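Renting out tablecloths for a living

Grimshaw has rented table linen in Prurkow for 57 years, out of the same brick building behind the bus station. The current owner took it over from her aunt and runs it with five employees. We talked in the back office in the middle of the afternoon, between the morning returns and the evening deliveries, with the big washer going on the other side of the wall.

She had planned to be a bookkeeper. Her aunt needed help over one summer, and she stayed through the next wedding season, and then the one after that. "I liked the ironing room," she said. "It was warm and people talked. I did the books too, so I got to be a bookkeeper anyway."

Most of the business is weddings, funerals and company dinners. Restaurants used to be half of it. Many of them went to bare tables some years back, and she does not expect them to return to cloth. What replaced them was smaller work: community suppers, craft fairs, tasting events, school open houses. These customers rent four or five cloths at a time and often have never rented linen before.

"They ask for a tablecloth," she said. "I ask what size the table is, and they don't know. They say it's a normal table. So now we tell everyone to measure first and call back. Length, width, and how far down they want it to hang."

The hang is called the drop, and she has strong views on it. For a seated meal she likes a drop that stops just above the chair seat. Longer than that and guests pull it with their knees. For a display or buffet table, where people stand, she wants it down to the floor on the side that faces the room, so that boxes can be kept underneath. The size she rents most is 96 inches, round, and she keeps more of those than anything else in the building.

White is still what people want. She has tried colors, and she has a shelf of burgundy cloths that went out twice. The trouble with colors is that they fade at different speeds, so a set bought together stops matching. White can be replaced one piece at a time.

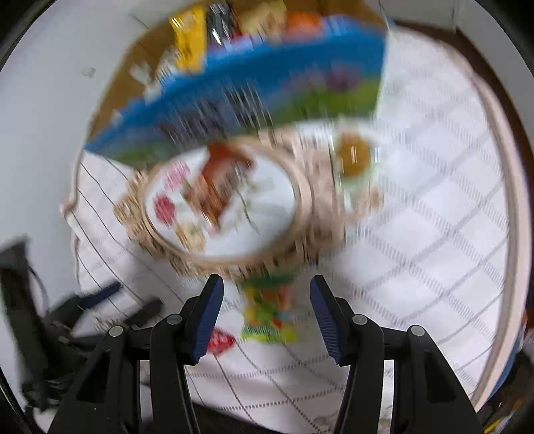
White cloth on a table.

She buys both cotton and polyester blends and does not look down on either one. Cotton takes starch and feels better under the hand. It also shrinks, wrinkles in the van and costs more to press. The blends come out of the dryer nearly flat. They hold on to grease, though, and after enough washes they pick up a gray tone that she can see and most customers can't.

"People say they want cotton," she said. "Then they see the price, and they want the blend. I don't argue with them. If the event is in the evening and the lights are low, the blend is fine. For a lunch by a window I might say something."

Patterned cloths are a small part of what she carries. She has some checks and stripes, and a few with woven borders. The checks are popular with people who are setting out goods, and she thinks it is mostly that a line on the cloth helps them put things down straight.

The hardest month is not in the summer, as I had guessed. It is March. The boiler gets its inspection then, and the firm shuts the washer down while that happens. In the same stretch the phone starts ringing with spring bookings. She used to send the overflow to a laundry in Harnovov, but it closed, and now she rents time at the hospital laundry in the evenings. "They're good to us," she said. "We bring our own soap and we're out before they lock up."

I asked about the worst day she could remember. She took a while to answer. It was a wedding with an order for 94 cloths, she said, and the truck was loaded the night before and parked in the yard. A seam in the roof of the truck had opened. It rained all night, and in the morning the top layers were soaked and had rust on them. They rewashed what they could, pressed until noon, and borrowed the rest from a hotel.

"The bride's mother said it looked lovely," she said. "Two of the tables had cloths that were too short. I kept looking at those two tables."

After that she stopped loading the night before. She also signed up for Meteo, a forecast service that sends a message to her phone when rain is due, and she still checks it more often than she needs to. Outdoor weddings are a separate worry. Wind lifts a light cloth right off the table, glasses and all. She rents clips and weights and puts them in the order whether or not the customer asks.

Food is the other half of the conversation. She likes to hear what will be on the table before she picks which cloths to send. Red wine doesn't bother her much, and neither does coffee. What she asks about is oil, and above all oil with color in it: curry, chili, tomato sauce, anything bright that leaves a ring. Packaged snacks are easier to live with than an open bowl, in her view, as long as somebody puts out a plate to open them over. 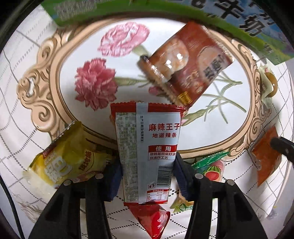

What should a customer do when something spills on a rented cloth?

"Blot it with a dry napkin and then leave it alone. Don't rub it, and please don't put salt or soda water on it. Tie a loose knot in that corner before you send the cloth back, so we can find the spot and treat it before it goes in the wash."

She charges for a ruined cloth but not for a stained one, as long as the stain comes out. Candle wax comes out. Ballpoint ink usually does. Burn holes obviously do not, and neither does mildew, which she gets when a customer stuffs damp cloths into a plastic bag and forgets them in a car. There is a line about this on the rental form, in capital letters.

Cloths that can't go out again are cut down. A large round with a hole near the edge becomes a smaller square, and a bad square becomes napkins. What is left over goes to a garage down the street as rags. She showed me a bin of it on the way out, along with a cloth that still had her aunt's stitched repair in one corner. It was due on a truck at six, and she turned the corner under and put it back on the pile.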